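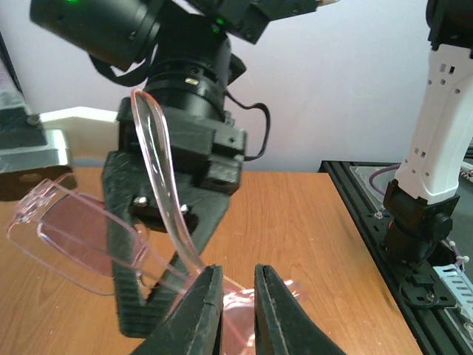

Ottar Haugland

Home Issues Authors Search Contact

8 min read

4. Cast Turnover and Audience Retention in the Brismont Serials

4.1 Material

The Brismont serials are a run of low-budget adventure films built on one fixed premise: a salvage crew of four takes a job, loses the cargo and recovers part of it. The premise stays the same from film to film, but the crew does not. By the third entry only the navigator, Fondia, is played by the original performer, and by the fifth the part is written out and replaced by a nephew with the same name.

We coded 68 scenes from the first four films. A scene was included if at least two crew members spoke and if the dialogue referred to an earlier film in the series. Trailers and the re-edited television version were left out. Each scene was coded for the type of reference (plot, catchphrase, costume or prop) and for the speaker's status as an original or replacement crew member.

4.2 Viewing procedure

Viewers were recruited through a mailing list run by the Bernico repertory theater. Of those who replied, 300 completed both questionnaires. They were split by prior exposure: viewers who had seen the first film before the study, and viewers who had not. All of them watched the same 20 minutes of the fourth film, which contains the handover between the first captain and her successor, Woldemariam. The second questionnaire was given right after the screening.

4.3 Results

Replacement characters carry most of the backward references. In the coded scenes, Woldemariam repeats the first captain's lines more often than she did herself, usually with a change of one or two words. Prop references behave differently. They stay with the original crew members -- the cracked compass in particular -- and are dropped when the last of them leaves.

Figure 4 plots recognition of the crew against prior exposure. Viewers who knew the first film named the replacement captain less reliably than new viewers did. They tended to give the name of the earlier captain, even when the question quoted a line spoken only by Woldemariam. New viewers made the opposite error and credited older catchphrases to the new cast.

Figure 4. Crew recognition by prior exposure, fourth film.

We read this as evidence that the catchphrase attaches to the post and the prop attaches to the person. The reading is limited to one series, and the recruitment method favors people who already attend revival screenings. A comparison with the radio version, where voices change but no costume is visible, is taken up in Section 5.

Comments (3)

mirrorball_k: Was the television cut left out because of the missing compass scene? It changes who gets the last line.

P. in the back row: The nephew deserved his own section.

reelcount: Would like to see the coding sheet for the prop references. Is it in the appendix?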